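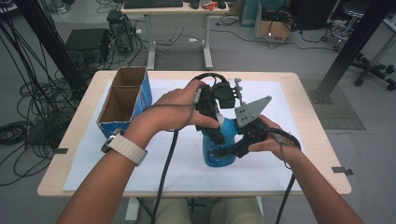
**Pinza manual Walley, juego de 2.** Cada unidad se conecta por cable y se acciona a mano. El cierre admite envases de plástico, como el pulverizador azul, sujeto con las mordazas de una pinza mientras la otra apoya en el costado inferior. La placa triangular gris tiene cuatro taladros.

- Montaje: taller compartido Pikonstead
- Diseño: Marjan Jafarzadeh
- Ciclos de prueba: 2,817
- Revisión: 3 (noviembre)

El muelle de retorno se pide aparte, ref. Tronano. No apretar la placa antes de alinear la cámara.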